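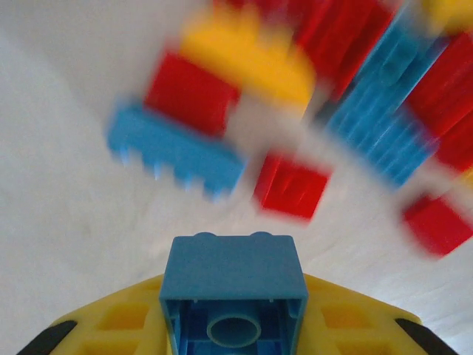

Breadcrumb: Proceedings > Play and Materials > Section 3

3. Why the underside matters

Interlocking bricks hold together by friction alone, and we think that makes them one of the loveliest small problems in everyday mechanics. A child presses two pieces together and gets a joint that is firm, reversible and needs no glue. Most of the writing on clutch strength looks at the studs, but the studs are only half of the joint. The other half is hidden in use: a hollow box with thin walls and, in a small brick such as the blue one in Figure 1, a single round tube standing in the center. Each stud is pinched between the tube and the walls, so a tiny change in any of these surfaces can be felt by the hand.

Figure 1. Underside of a blue toy brick, with the central tube.

We tested 1437 used bricks from the Wametti lending library and compared them with 600 unused ones from the Stuneck set. Every brick was joined to the same base piece and pulled straight up 10 times on the Feveck bench, and we kept the median force. The used bricks were weaker on the whole, as expected. What delighted us was how uneven the loss was! Some well-traveled bricks gripped almost as firmly as new ones – a few even more so – while others of the same age fell off under their own weight.

Wall shape explained more of this spread than stud wear did. Bricks whose walls bowed outward held poorly even when their studs looked fresh, which fits the earlier Tesfamariam survey of preschool collections. We return to storage temperature in Section 4, where the library's attic boxes give us a very nice natural comparison.

Contact the editors | Copyright the authors | Back to top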